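It's budget season, so I have been handed a spreadsheet and asked to plan next year's equipment like an adult. Thread, because I need witnesses.

The ask from upstairs at Clurnwood: "How much for a robot that folds?" One line in an email, no question about what it folds, or how well, or who picks it up when it stops.

First thing I learned is that the arm is the cheap part to talk about. Everyone quotes you the arm. Then you ask about the mount, the cables, the controller, the spare fingers and the person who answers the phone in May when half the shop is on leave, and the quote grows a second page.

Datden sent a lovely quote. 154 line items. Line 31 was "misc." Line 88 was also "misc." I have asked whether they are the same misc.

Kirui sent one number and a smiley face. I respect it more than I should.

Lemlem Beyene in purchasing wants everything in two columns, things we buy once and things we keep paying for. I thought this would take me an hour. The second column is now longer than the first and I've stopped showing it to people before lunch.

So far in the forever column: support contract, storage for the recordings, replacement finger pads, calibration, and a software seat for each human who so much as looks at the thing.

Meanwhile the plan for this year is the hand-held grippers. No arm, just a person squeezing a gripper and picking up cloth with it over and over, so that whatever we end up buying has something to learn from.

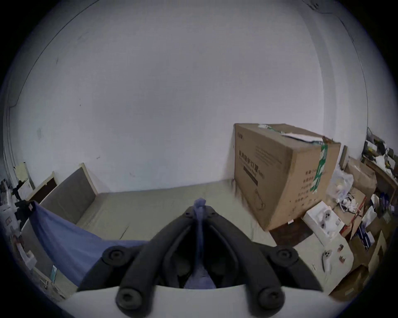

We have 2 of them. The budget line says 6. Tsion Gidey asked me where the other four were and I said "in the budget," and she wrote that down.

The case for 6 is easy to make. People get tired, screws get lost, and one gripper is always off having something tightened. The case for 2 is that we already own 2. Guess which one finance finds more elegant.

Also not in anyone's quote: shelves. I put shelves in. Shelves were questioned. The robot with a price like a small house got a nod and the shelves got a meeting.

Chaltu Tamiru suggested renting an arm from Fovitska for a few months before we commit. Sensible, annoyingly so. The rental comes with a deposit, a delivery fee, a fee for taking it away again, and training that is "included" at extra cost.

I still think she's right. I've moved the arm purchase down to "later, maybe" and put the rental in its row. The total went down and I felt powerful for the length of one coffee.

Then Ditte Skov asked if the rental price covered insurance.

It does not cover insurance.

If you've bought one of these for cloth work, tell me what you forgot to budget for. I'll take it all, down to the tape. Reply here or send me a message, I have until Wednesday and one empty row left in the sheet.

Update: Amanuel Assefa says floor markings. The row is gone.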